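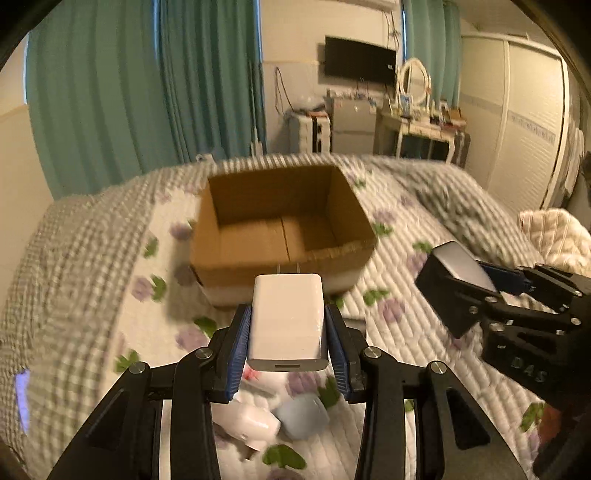
USB adapter and cardboard box, on the bed

This site uses cookies to remember your login and to measure traffic. By carrying on you agree to this. Accept | Manage settings

Ulturach "one take" live LP, anyone believe it?

lowpassloiterer wrote:
So Ulturach have put up the pre-order for the Tyagi live record. 151 copies, 26 quid before postage, and the blurb says it was recorded in a single take at Drarkport with no overdubs and no editing. I've listened to the two preview clips more times than is healthy and I don't buy it. The second clip has a hi-hat that is dead centre and bone dry while everything else is swimming in the room. Where is that coming from if it's all one stereo pass?

Not saying it's a bad record. The long pad section is lovely. I just want to know what I'm paying for.

mildew_tapes wrote:
It's coming from the desk. A desk recording mixed with a pair of room mics is still one take. People have been doing that forever.

lowpassloiterer wrote:
Then say desk plus room. The page says "captured as the crowd heard it". The crowd didn't hear a dry hat.

mildew_tapes wrote:
You're reading a sales blurb like it's a contract.

Grebe wrote:
I was at the Drarkport gig and I'd be surprised if you could get a clean record out of it. The bar is at the back of the same room and there was a hand dryer going off all night. There is no hand dryer in those clips. Also the set I saw was 67 minutes (I had a train to catch so I was watching the clock like a hawk) and the LP is 40. So "no editing" is already stretching it.

mildew_tapes wrote:
Forty minutes is what fits on a record if you want it to sound any good. Leaving bits off isn't editing in the sense they mean.

Grebe wrote:
It is the exact sense anyone would mean. If the fade between the pad bit and the acid bit is new, that's an edit. On the night there was a good ten minutes of broken beats in between, and half the room went out for a smoke.

sub_aqueous wrote:
Does it matter? Serious question. I've got live albums from the nineties that were mostly done again in somebody's spare room and I still play them. 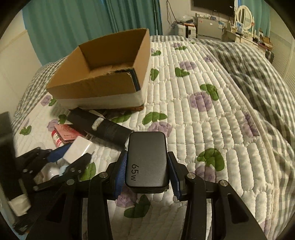 I'd sooner have a good record with a fib on the sleeve than an honest one with a hand dryer on it. What bothers me more is the 151. It's such a silly number. Feels like they picked it to look like a real leftover figure from the pressing plant, and then there will be a "found in storage" batch on a different colour by the spring. They did that with the Findcombe twelve inch. Two lots of "last copies".

lowpassloiterer wrote:
Forgot about the Findcombe one. I paid over the odds for that second hand as well, a month before the repress.

tonearm_terry wrote:
To be fair to them the Findcombe repress was asked for by loads of people, including on here. Can't beg for a repress and then moan when you get it.

sub_aqueous wrote:
I can moan about the words "will not be repressed" being on the first sticker.

tonearm_terry wrote:
Was it on the sticker? I have mine here and it says "limited edition", nothing else.

sub_aqueous wrote:
It was on the shop page then. I'm sure of it. The page has been changed so I can't prove it, make of that what you like.

tonearm_terry wrote:
What I make of that is you can't prove it.

kneeltothekick wrote:
Emailed the label on Thursday and asked straight out whether it was desk, room, or multitrack. Reply came back the same night, quite friendly: "it's the recording of the night, treated for vinyl". Asked what treated meant and heard nothing since.

mildew_tapes wrote:
Treated means mastered. Bass in mono, top end calmed down. Any cutting engineer would do it.

kneeltothekick wrote:
Could be. Could also mean the drums were split out afterwards with one of those separation tools and turned up. The kick in clip one has that slightly watery tail. I've made enough bad bootlegs at home to know the sound.

Grebe wrote:
That would explain the hats too. And the hand dryer going missing.

mildew_tapes wrote:
Or the clips are low bitrate streams and you're all hearing the encoder. Has anyone heard a proper file? No? Right.

lowpassloiterer wrote:
Fair point about the stream. I'd still like one plain line about the source on the page before I put 26 quid down. Holding off for now. If someone here gets one, please rip the first three minutes of side B at full quality and I'll happily eat my words.

tonearm_terry wrote:
I've ordered. Will report back, but I'm not ripping it.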